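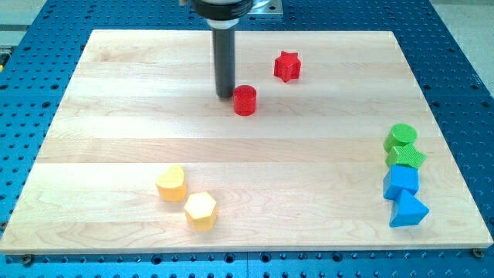

Zistirum, the toy workshop on Asamoah Street in Bornudton, will start selling its colored wooden shape blocks as loose pieces in December. Until now the blocks have been sold only in boxed sets of 40.

The workshop said the change came after repeated requests from parents and preschools who had lost a piece or two and did not want to buy a second box. The stars and the short cylinders are the shapes most often asked for, and red is the color that runs out first.

Loose blocks will be kept in bins by the front counter, sorted by shape. Each one will cost $3. The boxed set stays in the range at the same price as last year, and the box itself has been made slightly deeper so the lid closes flat.

The Inon Street preschool, which has used the blocks since it opened, placed the first order. It asked for 358 pieces, to be shared among its classrooms for sorting and matching work. Delivery is expected before the winter break.

Zistirum will also sell a small number of glued hardwood boards for children to lay the blocks out on. The first batch is limited to 18 boards, and orders can be placed at the counter or by phone. More will be made in the spring if those sell.

The shop opens at 10 a.m. and is closed on Tuesday. Customers looking for a replacement are asked to bring a block from their own set, as older sets were cut to a slightly different size.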